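Progress report to the Kesport Fund
Project: Good practice for recording with hand-held grippers in private homes
Prepared by Soo-ah Shin, Tilov
October 18, 2018

This report covers the work since January. In that time we finished the second draft of the recording rules and started to use them in homes. The draft has 26 rules. Two of them are still open, and I come back to them at the end.

Hyun-seo Ham trained the operators and checked the recordings. We now have 493 recordings, and 88 of them were sent back at the first check. The most common cause was a missing consent form for a second person in the household. The form is now signed by every adult before the tool is switched on, and the number of returns went down after this change.

Rule 9, on speed near soft furniture, was rewritten. The old text gave one limit for all rooms, and operators found it hard to follow on beds and sofas. The new text asks them to open the fingers fully before they come near an object, and to stop if a hand of another person is close to it. Dong-geon So tested the wording with the team in Um and made it shorter.

Rule 14 says that address labels and letters must be taken out of the room or turned over. We still find this one difficult, especially with parcels and packaging. 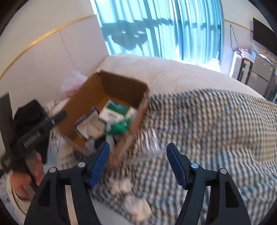 Figure 1. Gripper with open fingers in front of a cardboard box on a bed.

The open points are the storage time for rejected recordings and the right of a family to withdraw later. Heidrun Hauser has sent comments on both – we will answer them in the third draft. The budget is on plan, and we ask for no changes.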